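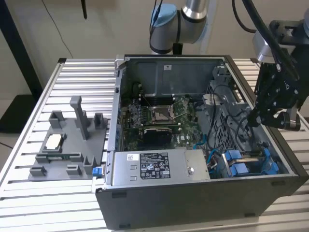 Colleen Desjardins wants the cooler bracket off before anyone orders a processor, on the grounds that the last two Haltent boards came with different hole spacing and the paperwork matched neither. Fair point. Added to the list below.

08/03/2022 – bench notes, Imville file server rebuild

Chassis on its side on the profile table, panel off. CPU socket is empty. Memory slots are left of it with the case this way round. The finned expansion card stays in its slot for now.

Supply: label copied into the parts book, p. 35. The sticker with the square code goes in the same entry, since Nikmont asks for it on any return.

Drives: two blue carriers side by side. Sølve says the latches on this type get brittle and should be pushed from the tab end, straight, no twisting. Spares from Hoarau were quoted at 22 each, which I am not paying until one breaks.

Cabling: blue SATA runs cross the space between board and cage. The black wiring goes over and around the cage and will be in the way of the lower bays. Plan is to reroute along the cage side and tie down at two points. Bundle at the rear corner stays as is – no slack to gain there.

Socket: keep the lever down until the new part is on the bench. Check contacts under the magnifier first, angled light, and write down the result even if it is clean. The September board was not checked and we argued over it for a week.

Open items
– bracket off, measure hole spacing (Colleen)
– confirm memory type against the board manual, rev. on p. 768, not the older sheet
– thermal paste, the tube in the drawer is past date
– ask Oluwaseun whether job 790 still needs the second carrier

Screws go in the lidded tray, sorted by length.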